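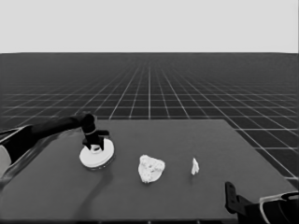
The sorting cell at the Tolberg works has moved from layout study to simulation during this period, and the two-arm arrangement proposed in the original application is the one now being carried forward. The cell is meant to take over the first stage of the returns bench, where used filter parts come in mixed with packing waste and broken pieces and have to be separated before inspection. In the simulated bench, the left arm works on a white disc with a raised rim and a small boss at the center, with its fingers over the boss, while a lumpy, irregular white piece and a narrow pointed fragment remain farther along the table. The second gripper comes in from the near right. All three parts are modeled in white on a dark surface, which gives high contrast and is an easier case than the bench itself offers. The effect of that on the results is covered under Limits of the simulation.

Project: Assisted sorting at the returns bench
Site: Tolberg works, Building 2
Reporting to: Endier Workplace Fund
Prepared by: Aiman Sumampouw, process engineering
Staff section by: Mawar Pillai, returns bench lead
Report date: 6 May 2026

1. Status against plan

Work package 1 (task study at the bench) is complete. Work package 2 (simulation of the two-arm cell) is in progress. Work package 3 (physical cell, guarded, one shift only) has not started and depends on the guarding quote from Sorport. Work package 4 (job redesign and training) was planned to follow package 3. We have moved its first part forward, for reasons given in section 4.

The grant conditions require us to report any change in scope. There is one. The application described the robot cell as handling all incoming parts. We now propose that it handle rigid round parts and loose waste, and that anything soft, wet or sharp stay with the bench staff until package 3 has been reviewed. The cell will have a reject lane for parts it cannot classify.

2. Task study

The study covered 3322 parts logged at the returns bench in March. Each was recorded by type, condition and the action taken by the sorter. Logging was done by the sorters themselves on a paper sheet and entered later by process engineering.

The main finding is that the written work instruction does not match the work. The instruction lists a single sort step. In practice the sorters make two decisions: first whether a piece is a part at all, and then whether the part is worth passing to inspection. The first decision is mostly made by touch. A compressed lump of filter medium and a lump of wet packing look much the same from above, and the sorters tell them apart by squeezing. The gripper specified in the application has no force sensing beyond motor current. We are testing whether motor current is good enough for this purpose. If it is not, fingertip sensors will be needed, and these are not in the current budget.

A second finding concerns fragments. The instruction says to discard them. The sorters keep any fragment that carries a molded edge and set it to one side, so that inspection can tell which batch is breaking. Nothing in the quality system records this. It was picked up only when the study asked for a reason code for each discard and the sorters reported that the list was missing a code. The practice has been added to the requirements for the cell, and the cell software now has a separate class for edge fragments.

3. Simulation

The simulator and both arm models are running on the process engineering workstation. The base positions, table height and reach limits are taken from the Building 2 drawings. The following items are complete:

Arm and gripper models loaded and checked against the supplier's reach tables.
Collision checking between the two arms.
Part models for the disc, a range of irregular lumps, and fragments of differing length.
Scripted pick and place for the disc, left arm.
Logging of finger position, motor current estimate and contact events.

The following items are open:

Handover between arms.
Picking of upright fragments.
Placement into the reject lane.
Recovery after a dropped part.

The disc was chosen as the first part because it is the most common item in the March log. It can be picked in two ways, by the rim or by the center boss. The rim pick is more secure, but it needs a wide finger opening and room on both sides, and parts on the real bench are often close together. The boss pick needs less room and is the current default. Its weakness is tilt: if the disc is not lying flat, one finger meets the boss before the other and the part can turn as the fingers close. A small wrist correction before closing has been added, and its settings are being tuned.

Irregular lumps are harder to describe as a model. We use 4 base shapes with changes in size and surface. The planner looks for a pair of opposing faces and rejects the part if it finds none. At present it rejects too many. Loosening the rule brings in poor grasps, so the threshold has been left where it is until we have contact data from real parts.

Narrow fragments that stand upright are a separate problem. The approach from above brings the fingers down on either side of the tip, and a small position error knocks the piece over. A lower, angled approach from the right arm is being tried. It needs clear table on that side, so the order of picking matters, and the planner has to know about it in advance.

4. Effects on staff

This section was written by Mawar Pillai and is included unedited at the request of the bench team.

The returns bench has six positions across two shifts. No position is being removed under this project and the site has put that in writing. The team asked that it be repeated in each report, so it is repeated in this one.

What does change is the content of the job. At the moment a sorter stands at the bench for the full shift and handles everything that arrives. With the cell running, one person per shift will be the cell operator. That person clears rejects, restarts the cell after a stop, and checks the output bins. The others will do the second decision, which is the inspection call, and the parts the cell does not take.

The team raised four concerns. The first is pace. A person can slow down when a bad load comes in, and the team wants to know who sets the speed of the cell. It has been agreed that the operator sets it, within a range fixed by process engineering, and that the setting is not used in performance reviews.

The second is what is left over. If the cell takes the easy round parts, the people get a full shift of wet, sharp and awkward ones. The easy parts are at present a rest for the hands between the hard ones. We asked for rotation between operator and bench every two hours and for the glove specification to be looked at again. Rotation is agreed. The glove review is with the safety office and we have no date for it.

The third is the fragments. The sorters were keeping these on their own judgment and would like it recorded as part of the job, with time allowed for it. The job description draft now includes it. The grading question is open.

The fourth is training. The plan had training after installation. The team asked to see the simulation earlier, while the pick order and the reject rules can still be changed. Two sessions have been held at the workstation. Three changes came out of them: the reject lane moved to the standing side of the cell, the stop control was doubled so that it can be reached from either end, and the cell will announce a restart with a light and a tone before either arm moves.

I would add that the paper log in March took more time than planned, and people did it on top of normal work. If a second log is needed, it should be scheduled and covered.

5. Limits of the simulation

The table in the model is a plain flat surface. The bench at Tolberg has a drain channel and a worn front edge, and it is wet for part of each shift. Parts in the model are clean and dry, and their friction values are estimates. Lighting is even. None of the results so far should be read as a forecast of pick rates in Building 2, and for that reason no pick rates are given in this report.

The part models are also all white. Returned parts range from off-white to dark brown, depending on service time. Detection in the simulator is therefore close to the best case. A set of stained and discolored surface finishes is being prepared and will be applied before the detection software is assessed.

Contact between finger and part is the least reliable area. The simulator treats the lumps as rigid, and the real ones give under load. The squeeze test described in section 2 cannot be studied in the simulator at all in its present form. It will be done on a single arm on loan from the Tuhumury training center, outside the production area, using parts taken from the discard bin.

6. Budget

Spending is within the approved total. The simulation package is under its line, as no extra licenses were needed. The staff time line is over, due to the March log and the two workstation sessions. We ask the fund to approve a transfer between these two lines. No additional money is requested at this stage. A request for fingertip sensors may follow, depending on the motor current tests.

7. Risks

Guarding quote: Sorport has asked for a revised floor plan following the move of the reject lane. The revised plan has been sent. Package 3 cannot be ordered until the quote is back.

Soft parts: if motor current does not separate filter medium from packing, the cell will send all lumps to the reject lane, and the benefit to the bench will be limited to round parts.

Staffing: the operator role needs 3 trained people per shift to cover rotation and absence. Names have been put forward for one shift only.

8. Work in the next period

Complete handover between arms and reject placement in simulation. Apply the discolored finishes and repeat the disc and lump tests. Run the squeeze test on the loan arm with at least two bench staff present to label the parts. Agree the operator job description and its grade. Hold a third workstation session, this time with the second shift, at the start of their working hours and with cover arranged.

Questions on sections 1 to 3 and 5 to 7 should go to Aiman Sumampouw. Questions on section 4 should go to Mawar Pillai at the returns bench.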